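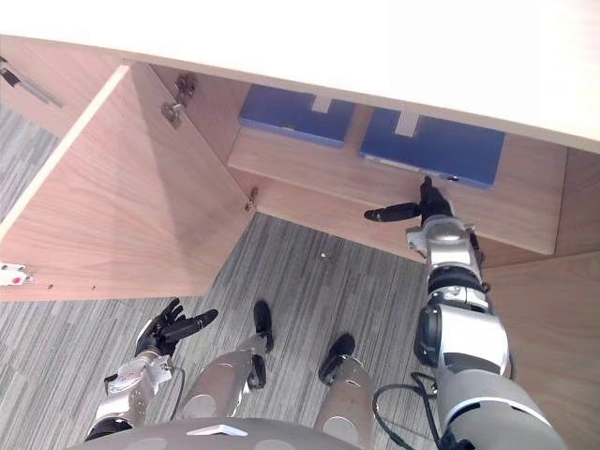
Right hand at the front edge of the right-hand blue box, cabinet door open.

Treloar 2 review: a careful planner with a poor editor

Treloar is a motion planning and task sequencing package for two-armed robots, sold by Werkix as a yearly license. Version 2 adds whole-body collision checking, a rewritten grasp module and a timeline editor. I ran it for most of November on shelf and cabinet tasks, replacing our own planner built on Tovness libraries.

Installation

The installer is a single package and took one reboot. Importing our robot description failed twice on mimic joints in the fingers. Renata Bielecka traced this to the parser reading joint limits before multipliers, and a short patch file fixed it. The manual does not mention the problem.

Planning

Reaching under a desk top into a cabinet is a good test of a planner. The shelf leaves little clearance above a box, and the open door takes away space on one side. Treloar treats the door as a jointed body with its own state, so the planner knows where the panel is after it has been swung. Our old setup needed a separate collision mesh for each door angle.

Over 208 planning requests for the right arm, 185 returned a valid path on the first try. Most of the rest failed at the elbow, near the cabinet side panel. Raising the sampling limit recovered some of these, at the cost of longer waits. Torso lean is included in the search by default – leave it on for anything below desk height.

Grasping

The grasp module proposes contacts from a depth cloud and ranks them. On flat boxes it favors the lower front edge with the thumb set apart from the other fingers, a sensible choice when the top is out of reach. Ranking weights are plain numbers in a text file. Matte surfaces gave clean clouds. Thin shelf edges were sometimes merged with the box in front of them, and the segmentation threshold has to be set per shelf.

Editor and logs

The timeline editor is the weakest part. Undo does not cover changes to constraints, and the idle arm cannot be locked to a pose without adding a dummy task. Igor Jasińska gave up on it and writes sequences in Python, where the interface is consistent and well documented.

Logging is much better. Each plan is stored with the world state, seed and solver settings, and replays identically. The log viewer needs a separate install.

Verdict

Planning: very good. Grasping: good, with tuning. Editor: poor. Score: 91 for the Python interface alone, considerably lower if your team depends on the timeline. We have renewed the license for two seats.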